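Home | Data | Claim Codes | Changes | Contact

Uruvura: medical aid claims table, README

July 2001
by Kyriaki Galanis

Filed under: Health Cover / Members' Data

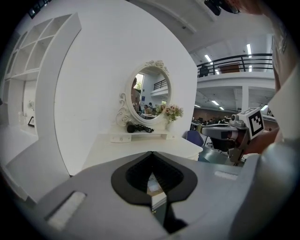 What does one row stand for?
One claim line as the scheme paid it or turned it down. A hospital stay can run to many rows, so don't add up rows and call them patients.

## Whats in it

Claims from 23 employer plans, all on the Ena option or the older Karamanlidis option. Hospital, day clinic, chronic medicine. No dental yet, Makis Gkikas still has those on his machine.

## Columns

- plan_no: employer plan, not the member
- opt: E or K
- code: benefit code, see codes.txt
- billed, paid: whole amounts, no cents
- gap: billed minus paid. Negative on a few reversals, leave them
- why: refusal reason, free text, messy

## Known trouble

Code 22 was used for two different things before December. Physio on Ena, home nursing on Karamanlidis. Split by opt before you do anything with it.

Paid = 900 exactly, over and over, is the yearly cap on chronic medicine. Not a typing error. Spyros Mavromatis took these out of the first cut by mistake and they are back in now.

Blank "why" doesnt mean paid. Check the paid column.

Plans with fewer than 5 members were dropped. Too easy to work out who is who.

## Privacy

Names, birth dates and member numbers are gone. Dorothy Lambert read thru the free text and blanked doctors' names. If you find one she missed, write to her before passing the file on.

## Loading

Tab separated, one header line. Opens fine in Tarkitz if you set code to text first, otherwise it eats the leading zeros.

## To do

- dental
- proper list of refusal reasons (Magdalini Bakalis has a draft)
- premiums by year, maybe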